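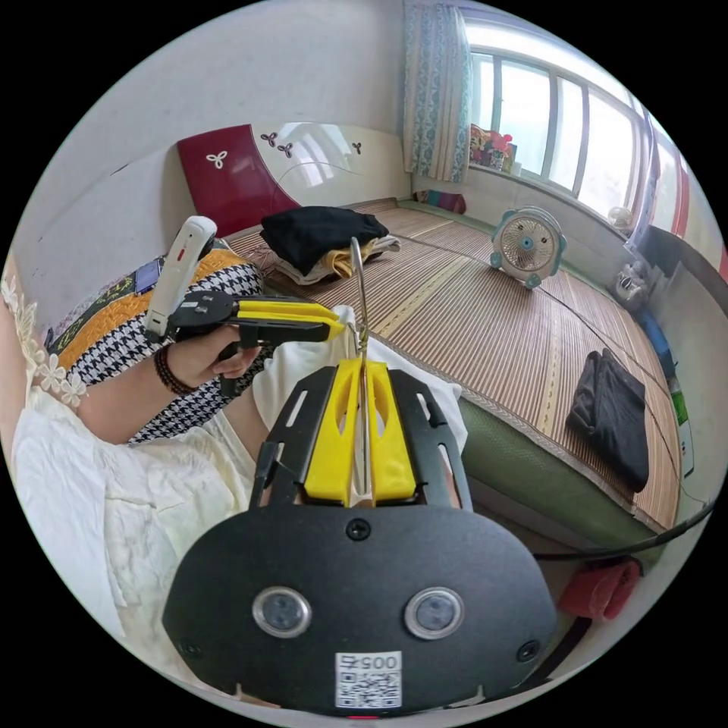 Something white, on a wire hook.

Monday, November 20, 2023

I came home from the hearing at eleven and I could not sleep, so I am writing it now while I remember the order of things.

The hearing was in Rweyemamu Hall, in the big room downstairs. The subject was the old Army depot outside Flustcombe, and what will be done with the land. I have lived here nine years and I have passed the depot on the bus nearly every working day, and still I did not know until this fall that it had been empty for so long. I thought the lights at the gate meant there were people inside. The lights are on a timer, a man behind me said.

Drusix wants to have it. They make parts for missiles, the outer casings I think, and they have a plant in Iltton, which is 50 miles from us. They want a second plant. For this they ask the county to forgive the property tax for 14 years and to pay for a new road from the highway. In return they promise jobs. The number they gave in the newspaper was more than 2,000, but tonight the woman from the company said this includes "indirect employment." I wrote down the phrase and looked at it in the dictionary when I came home, although I already guessed. It means also the person who sells them sandwiches.

I should say fairly that she spoke well. She did not talk down to us. She had maps, and she answered the question about the water in a clear way, or clear to me. When someone asked how many of the jobs would be direct, she said that it depends on the contract with the Pentagon, and the contract depends on Congress, and Congress has not passed the budget. Last week they only passed another short extension. So the county would build the road first, and the contract would come after, if it comes. Several people made a noise at this. I made it too, a little.

The other side brought a petition with 3,001 names. Everybody noticed the one. I suppose somebody signed at the door, and they were careful to count her. They want the depot to become a repair yard for school buses and trains, with public money from the state. I like this idea better, I have to admit, but the plan they gave us was four pages, and two of them were about peace in general. I am for peace in general. I come from a country where the soldiers were on the street when I was in school, and I do not need two pages about it. I needed one page about who pays for the roof.

The best speech was from an old machinist. He worked in the depot until it closed, and he said he did not care what he had made there, artillery shells or washing machines, the lathe was the same lathe. Then he stopped for some time and said that this was not completely true, he did care, but he had a mortgage. He sat down after that. I thought people would clap, but it was quiet, and the next speaker had to begin in this quiet, poor man, with a question about parking.

I had prepared two minutes also. I wrote them on Saturday and practiced them in the kitchen. My point was small. I wanted to ask that if the county gives the tax money, there should be a rule that Drusix gives it back when the jobs do not come. In the paper from Iltton I had read that there was a rule like this in their agreement, and that it was taken out in March, in a meeting with very few people. I wanted to ask why it was taken out, and if ours would have it.

My name was on the list, but low. At ten the chairman said that the hall must close, and those who had not spoken could send their comments in writing. So I did not speak. I felt relief and then right after it I felt ashamed of the relief. I am always nervous with a microphone in English. In my language I am rather loud.
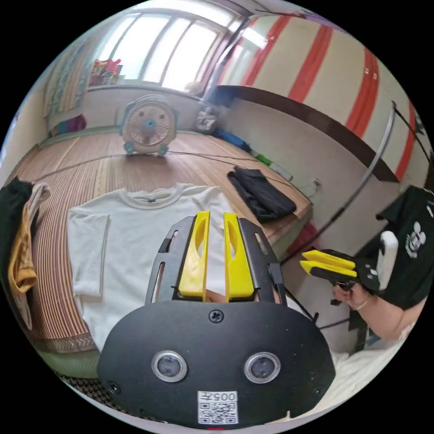 White T-shirt, striped mat.

Now it is past midnight and I have tea.

On the bus home I sat near two women who work at the hospital. One is for the plant and one is against it, and they argued the whole way in a friendly manner. The one who is for it has a son of nineteen. He drives to Iltton for warehouse work and sleeps in his car when there is snow. She said, you can tell me about the arms trade when he is sleeping in a bed. The other one said that the same road money could open the nursing school again, and he could study there. "He faints from blood," said the mother. I laughed, and they saw that I was listening, and after that I was in the conversation too, until my stop.

I was surprised that nearly no person tonight talked about where the missiles go. One young man did, near the end, and he was angry, and the anger made it easy for the room not to listen to him. Perhaps it would be the same with me if I tried it. It is a strange thing to sit for three hours in the matter of missiles and to hear mostly about trucks, noise and the left turn at the highway. But I was one of those who wanted to talk about tax rules, so I can't complain much.

I think what I believe is this, for today. The money from Washington comes to a town like ours only with one kind of work attached to it, and then we are told to choose freely. If the same amount were offered for the trains, the same woman from the same company would maybe come with maps of trains. I would have liked to ask her that. She looked tired at the end. She was rolling up the maps herself, and one of them would not stay rolled.

I will send my comment in writing. The address is on the yellow sheet, and it has to arrive before the county votes, and the sheet does not say when the county votes. I must telephone about it. I must also find again the article from Iltton and print it, because if I only say that I read it somewhere it will sound like gossip.

One more thing, for the English. The chairman said several times "we will take it under advisement." I had thought this was a yes. My neighbor in the next chair, who was very kind and gave me a mint, said it is closer to a no — or it is the box where they put a thing until people are tired of asking. I like to have the phrase anyway. I can use it at work the next time they want me for the early shift.

The comment I will write tomorrow after supper. One page, and the question about the rule at the top.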